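Resilholm dining table, 56 inch. Review after living with it since August
15 April 2018

OK quick one as I keep getting asked. Short version: good table, annoying bolts, buy it on sale.

We'd been eating off a folding thing for ages. Wanted real wood, wanted legs with a bit of shape, did not want to pay Zukatwood prices. Resilholm was the compromise. Ordered online, came in 2 boxes, top in one and legs in the other. Top box very heavy. Get help on the stairs.
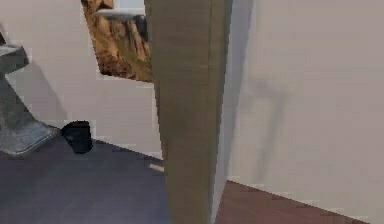 Assembly. Instructions are all drawings, fine, except step four where the washers go on and the drawing is tiny. I got it backwards. Took the leg off, did it again. The hex key supplied is soft and started rounding off before I'd finished so use your own. Don't tighten anything fully untill all the legs are on, otherwise the last one won't line up. My friend Hằng Văn has the same table and she had the exact same trouble with the last leg, so not just me.

Finish. Nice. Bit redder than the website, which I like but if you're matching chairs order the sample first. Wipes clean. Turmeric did leave a mark, came up with a second go. Hot mug left a pale ring in the first week and that one is still there. Use coasters.

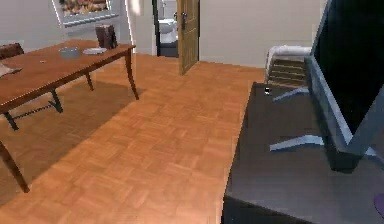

Warm reddish-brown finish, curved legs. Gray bowl and white plate on top.

Wobble. None at first, then a little by about Christmas. Retightened, gone. I'd check the bolts every few months. Floor here isn't level either so I stuck felt under one foot.

Size. Four people comfortable, six if they like each other. Knees are fine. Anyone on a corner has to straddle a leg, depends how tall you are I guess. Pantelis Liapis came for dinner and complained all night, but he's huge.

Chairs: not included!! Look at the photo on the listing and you'd think they were. We got plain ones from Vương, seat height works with it.

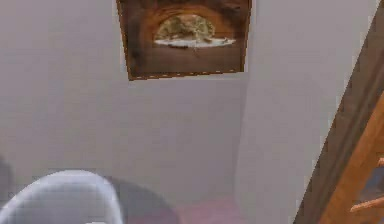
Customer service. One leg arrived with a dent near the top. Emailed, got a form reply, then a real person two days later, then a new leg the week after. Didn't have to send the old one back. Can't fault that, just wish teh first email hadn't asked for the order number I'd already given.

Vs the Tolosach one: tried it in the store. Thicker top, straight legs, more expensive, felt like an office. Probably tougher if you have small kids. I'd still go Resilholm.

Good: color, shape, easy to wipe, spare part came quick
Bad: hex key, step four, heat marks

Four stars. Would of been five without the mug ring.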